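Inventario de la mesa

Afiq Manurung entró en el local de Pralimby a las cuatro de la tarde con el cuaderno de su hermana bajo el brazo. El cuaderno tenía 216 páginas numeradas a mano. En la primera, Izzati había escrito el título, «Superficies», y debajo una norma: se anota la posición antes que el objeto.

El encargo venía de Drumholm y era sencillo de enunciar. Había que medir la mesa, comprobar el papel y registrar lo que hubiera encima. El plazo vencía en abril. Izzati había trabajado en ello todo el invierno y después se había marchado al norte sin dejar más instrucciones que las del cuaderno.

Afiq dejó el abrigo en el respaldo de una silla y leyó la última entrada.

«2018-03-27. Papel marrón, segunda colocación. Cinta azul. Las líneas horizontales se desvían. No corregir.»

Pasó el dedo por una de las tiras. La cinta cedía un poco en los bordes, donde el papel se había rasgado. Su padre forraba así la mesa de la cocina cuando había que pintar o limpiar pescado, aunque él usaba cordel y una regla de sastre, y las casillas le salían iguales. A Izzati nunca le salieron iguales. De niña repartía la fruta por casillas y exigía que se comiera en ese orden.

Sacó el metro y empezó por el lado de la ventana. Anotó cada intervalo con lápiz duro, redondeado al milímetro. En la cuarta medida se detuvo: la línea inferior presentaba un escalón. Volvió a medir y obtuvo el mismo resultado.

Llamó a Izzati desde el teléfono del pasillo.

– Hay un escalón en la línea de abajo – dijo.

– Lo sé. Se me acabó el rollo y empecé otro.

– ¿Lo registro como defecto?

– Regístralo como escalón.

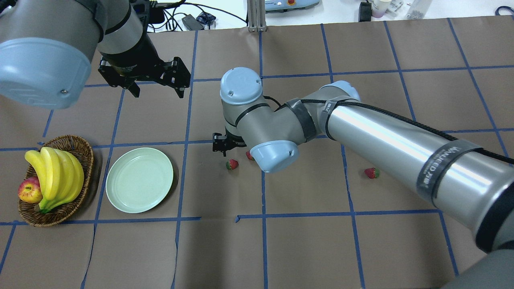
La mesa de Pralimby, con el papel marrón y la cuadrícula de cinta azul.

Afiq volvió a la sala y escribió la palabra en la columna de observaciones. Después anotó la fruta y el plato, por ese orden, cada cosa precedida de su posición, según la norma. El apartado de incidencias admitía 315 caracteres. Utilizó los justos para describir los pliegues y las roturas junto a la cinta.

Quedaba la casilla del responsable. Escribió «Manurung», sin inicial, y guardó el lápiz. Al cerrar el cuaderno vio que en la contracubierta su hermana había dibujado la mesa de la cocina, con las casillas torcidas y una pera en la esquina. No llevaba medidas. Buscó el metro, calculó la escala del dibujo y la apuntó al pie.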